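Print this page | E-mail this page

Purnwood Hand-Held Gripper, Textile Set
Part no. 3274
Page revised 20 Nov 2024

The 3274 is a two-finger hand-held gripper tool with camera mount, supplied for recording manipulation work on cloth and other soft goods. It is bought mainly by groups that want to collect handling data before committing to an arm. The finger set is shared with the Flivero arm-mounted gripper, so fingers purchased now can be moved across later.

What is in the set
- Gripper body with trigger handle
- One pair of block fingers, black, fitted
- One spare pair of block fingers
- Camera bracket (camera not included)
- Hex key and fastener bag
- Calibration card

The camera is ordered separately. Most buyers already own a suitable one, and the bracket accepts any body with a standard tripod thread. If a camera is added to the order it ships from a different stock location and may arrive on another day.

Planning quantities
One set supports one operator. Sharing a set between operators is possible, but the trigger must be recalibrated at each handover and the time lost usually exceeds the saving on hardware. For a two-station setup, order 2 sets and one additional spares kit (part no. 1921).

Fingers are a consumable item. Wear appears first on the inner faces and depends on the fabric. Fleece and flannel are light duty. Canvas, denim and anything with zippers or rivets are heavy duty and should be budgeted with a spares kit per station. Replace fingers in pairs. A new finger opposite a worn one closes unevenly and will drag thin cloth to one side.

Table and lighting
No special bench is required. A flat table at normal working height is sufficient, provided it does not rock. Varnished and light-colored tops reflect overhead lamps into the camera. Where this affects the recordings, move the lamp or fit a diffuser before spending money on a new surface. Dark cloth under black fingers gives low contrast, and buyers whose software tracks the finger outline should plan for the light gray finger option. It costs the same and has the same lead time.

Allow clear space on both sides of the work for the full swing of the handle. Cable exit is at the rear.

Budget items often left out
- Storage for recordings
- A second battery for the camera
- Operator time for sorting and rejecting takes
- Laundering or replacement of the test cloth, which changes in stiffness with use
- Return freight, if the set is on evaluation

Evaluation and lead time
Evaluation sets are lent for 40 days against a purchase order. Sets returned complete are credited in full, less freight. Orders placed before the August shutdown ship before it only if the camera bracket is in stock. Confirm this with the sales desk.

Quotations, including multi-set pricing and the Szalai transit case, are prepared by Zsófia Kun. State the number of stations, the fabrics to be handled and whether a move to the Flivero arm is planned.

Related items
Spares kit, block fingers, 1921
Clurkus lamp diffuser
Szalai transit case
Flivero arm-mounted gripper

Contact | Copyright Purnwood | Back to top
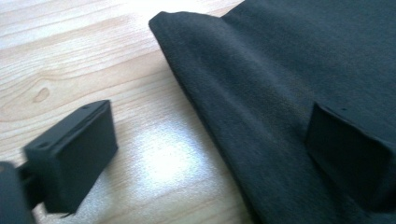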